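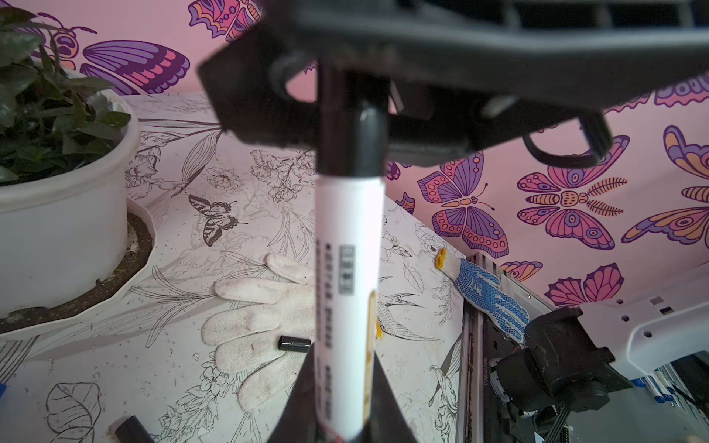 Gripper holding a white marker upright over the table, with a glove and two black caps to the left.

How to budget for a small two-arm tabletop cell

The arms are the easy line. You get a quote, it has a number on it, and you put the number in the spreadsheet. Most first budgets go wrong on everything that isn't the arms. These are the steps we follow at Zarnenholm when we plan a new bench for handling pens, gloves, small containers and other household items.

Before you start

You need a list of the tasks you want to run in the first year, the floor plan of the room, and one quote from an arm supplier. If you don't have the quote yet, ask for it now. Ours from Bondarchuk took 18 days.

Step 1. Write down the objects first

List every object the arms will pick up, with its width, length and weight. A marker and a work glove ask for very different things from a gripper. A marker is rigid and narrow, so the fingers have to close all the way and meet squarely. A glove folds and slides, and you want some friction at the tips. If one gripper can't cover the whole list, either cut the list or budget for a second set of fingers. Do this before you pick an arm.

Step 2. Price the gripper as its own line

Suppliers often bundle the gripper with the arm. Ask them to split it out. Fingers wear and crack, and you'll be buying them again, so you need the part price. We put 2 spare pairs per arm in the first order. Printed fingers cost very little, but count the hours someone spends printing and fitting them.

If you want a camera at the wrist, ask for the price of the camera, the bracket and the cable separately. The cable is the part that fails first for us. Check that it's a standard length.

Step 3. Frame and table

Aluminum extrusion is the usual choice. It's quick to change and it holds its resale value. Get a price for cut lengths, corner brackets and T-nuts together. Our last frame kit came from Flarier at 163 dollars before shipping, and we still had to order more T-nuts.

The top can be any flat table that doesn't rock. If you plan to swap patterned covers to vary the background, buy several in one order. Leave money for cleaning supplies too. Potting soil, lint and crumbs get everywhere once you use real objects.

Step 4. Props

Give props a line of their own. Buy duplicates of anything small with a removable part, such as marker caps. Buy markers by the box. Plants need a saucer. Gloves should come in at least two kinds, knit and coated, if gloves are on your task list.

Props for our current bench came to less than a tenth of the gripper cost. They still held up the schedule when we forgot to order them.

Step 5. Power, computer and safety

Check the circuit before you buy. Two arms, a workstation and a monitor on one outlet strip may be fine, but have it confirmed. Budget for:

An emergency stop that reaches both arms
A power supply for each arm, plus one spare
Cable clips and sleeves
A workstation with enough USB ports on separate controllers

Step 6. Labor

Put in setup hours at your real rate. Assembly, calibration and the first working pick took us two full weeks, and we had done it before. Then add a weekly amount for upkeep. We set aside Friday afternoon for tightening bolts, checking fingers and wiping down.

Step 7. Add it up and hold some back

For the last bench, everything outside the arms and workstation came to some 2115 dollars. We keep a reserve of 15 percent on top and don't assign it to anything until the first month is over.

We track all of this in Dunder, our parts sheet. Each row has the part, supplier, lead time, unit price and the date we last reordered. Sort by lead time when you place the first order, longest first.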